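From: Macarena Jara
To: equipment-planning list
Subject: Re: Re: Gripper order for the shoe task, need numbers by June

Patricio,

Answers to your points below, in the order you asked. Elba has the quotes if you want the originals.

On Tuesday-to-Friday sharing of one set between two rooms: no. Aldana and I tried to draw up a schedule for it and the charging alone eats most of the morning.

Patricio Quiroga wrote:
> Before I sign anything I'd like to know why the request
> went from four hand-held grippers to 6. The Hiltgate
> quote was 3187 with shipping and my line for this is
> 3000. Can we drop the spare fingers? Also, is anyone
> still considering the Soltum units, and do we need to
> buy more shoes or can we use what is in the closet?

The count went up when we moved from single shoes to pairs. Each operator holds one gripper per hand, so three operators means six grippers. Four only covers two people, and Constanza wants three working at the same time by the end of the summer.
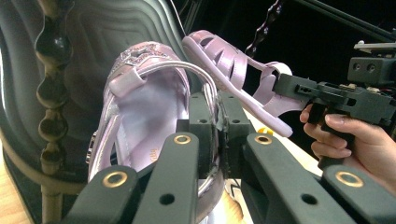
Children's sandals, one in the green gripper and one in the black.

I would keep the spare fingers. They are the part that wears, and ordering them later means paying shipping twice. If something has to go, take out the hard cases. Elba priced those separately and without them we are under 3000, though not by much.

Soltum is still possible but their lead time is long and they would not hold the price past June. I asked for a loaner and have not heard back.

For shoes, please leave a small amount in the budget. The closet is nearly all adult sneakers. We need straps, buckles and shiny uppers, in children's sizes, and things with trim on them like the star on that sandal. Aldana found a box lot of mixed kids' shoes through Plidska, and she thinks almost 812 would cover the lot plus shelving. That seems high to me. I would rather buy half of it and put the shelving on next year's list. It should come out of supplies and not out of your equipment line.

Two things I still need from you: which account the spare fingers go on, and whether the order can be split into two invoices. Hiltgate will do it if we ask before they ship.

I'm at my desk until 4 p.m. if it is easier to call.

Macarena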